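May 8, 2024
By Sawsan Dabbas

Notes to go with our visit to the Skostholm open day

These are for everyone who came along, and for those of you who had the timetable clash and missed it. Read them before the lab session, where we'll be using the same vocabulary. I've put in more than I managed to say on the bus back to Elville, when half of you were asleep and the other half wanted to argue about suction cups (keep arguing, please, it was great).

What we went to see

The Skostholm workshop opens its doors twice a year, once in autumn and again in August, and this time the main demonstration was desk tidying. An arm with a two-fingered gripper picks small items off a table and puts them into a container. That's the whole job! I know a few of you were hoping for something bigger and louder, and the palletizing cell next door certainly was that, but for this unit the small table is the better lesson by a long way.

Think about what's on an ordinary desk. A pen is long, narrow and dark. It rolls. It has a clip on one side, so the grip you get depends on which way up it happens to be lying. A pencil is about as long but has flat faces on it, a soft end and a sharp end. Put two of them close together and the fingers may not have room to come down between them. Every one of those is a separate problem, and you'd never notice any of them with your own hand.

The wrist camera

Most of the questions at the bench were about the camera, so I'll go slowly.

There are two usual places to put one. A fixed camera on a post sees the whole table and never moves, and the arm gets in its way all the time. A wrist camera rides along just behind the fingers. It sees very little of the room, but what it does see is exactly the part that matters in the last few centimetres, and the fingers stay in the same spot in the picture wherever the arm goes. Lining up a grasp becomes a matter of moving until the object sits in the gap. Lovely idea, and simple enough that you can check it by eye.

The catch is that the fingers hide things. Anything low down and off to the side can vanish behind them, and a long object will usually run out of view at one end. The program has to decide where to close with only part of the pen showing. Our host from Verhoeven was very good on this: you want to close near the middle of the weight, and you often can't see where the middle is.

Colour and contrast

Black fingers, black pen. Several of you spotted that this is awkward, and you were right. When the object and the gripper are nearly the same tone, an edge finder that works from brightness alone can run them together as soon as they touch. Wood grain and bands in a tabletop add straight lines of their own, many of them running the same way as the pen. A bright container is much easier to pick out, and a yellow pencil is somewhere in between.

The numbers from the handout

Verhoeven's sheet listed 525 recorded grasps on pens and pencils, out of a full set of almost 4000 on all sorts of desk items. We'll work with the smaller set. Please don't quote a success rate from it in your write-up, as the sheet doesn't give one.

For the lab

Work in groups of 3. Each group gets a bench gripper, a tray and a handful of stationery from the cupboard. Before you touch the controls, sketch what the wrist camera would see with the gripper straight above a pen, then turn it a little and sketch again. Mark which parts of the pen are hidden each time. After that, choose your closing point and write down why.

Your write-up is 2 pages, sketches included. I'd like a paragraph on what you would change about the table if you were allowed to change only that, and another on the order of picking. Which item should go first when there are several lying close together? There's more than one good answer and I'm really looking forward to reading them.

If you want extra reading, the Bivham notes on parallel grippers are on the shelf by the door. Chapters on friction first, then the one on finger shape, which explains tapered tips far better than I did at the bench.

Approach view, gripper open, pen between the fingers:
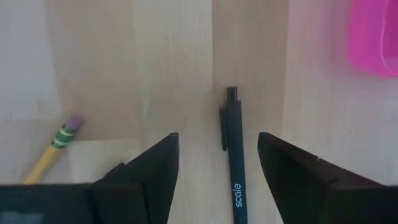 Verhoeven wrote back after reading a draft of these notes to say that the middle of the weight matters less with a light pen than the handout makes it sound, and that groups should try a grip well off centre too and see how far the pen tips before it slips.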